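Cuvix compares two gripper types on kitchen tasks

26 May 2023

The Kirkdale workshop of Cuvix has finished the first part of its gripper comparison, and the results are now shared with the partners of the project. The test looks at how well a two-arm station can handle the small tools and ingredients of a drinks counter, for example a jigger, a lemon or a glass.

Two kinds of fingers are compared. The first is the parallel gripper with stiff angular fingers, which the team has used since the beginning. The second has the same drive but softer pads, made by the supplier Randomby. Each kind will do 1000 grasps before the final report is written. In the first part, 300 grasps were made with each.

"We did not want to test only with clean blocks of plastic," says Gudrun Granström, who leads the work. "A real counter has spills on it, and metal things with a shape that is difficult to hold. If a gripper is good only on a dry and empty table, it does not help our customers very much."

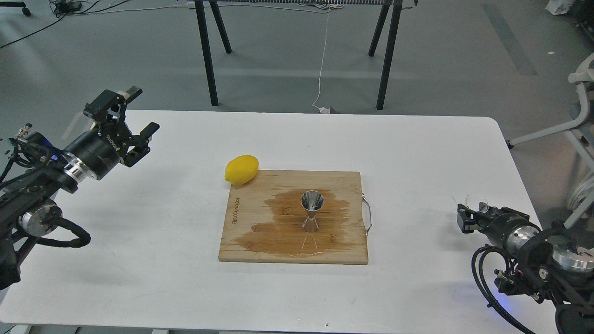
The stiff fingers gave the better result on metal tools with a narrow middle. They close at the same place almost every time, and the arm can then lift the tool without turning it. On fruit the soft pads were clearly better, and they left fewer marks on the skin. For glass the team does not yet want to name a winner.

A second question was the controller. The older one and the new one, called Gashaw, were both run with the same arms. Mihret Tesfamariam, who wrote most of the software for the test, reports that Gashaw reacts faster when a finger begins to slip, but it also stops more often without a good reason. She has changed 8 settings already and expects to change more.

The next part of the comparison will start when the cables of both arms have been put in a better order, as they limit the movement of the wrist in some positions. Wrist cameras will also be compared, at first with the stiff fingers only. Partners who wish to send their own objects for the test can still do so until the end of May. Objects should not be heavier than the arms can safely lift, and sharp blades are not accepted.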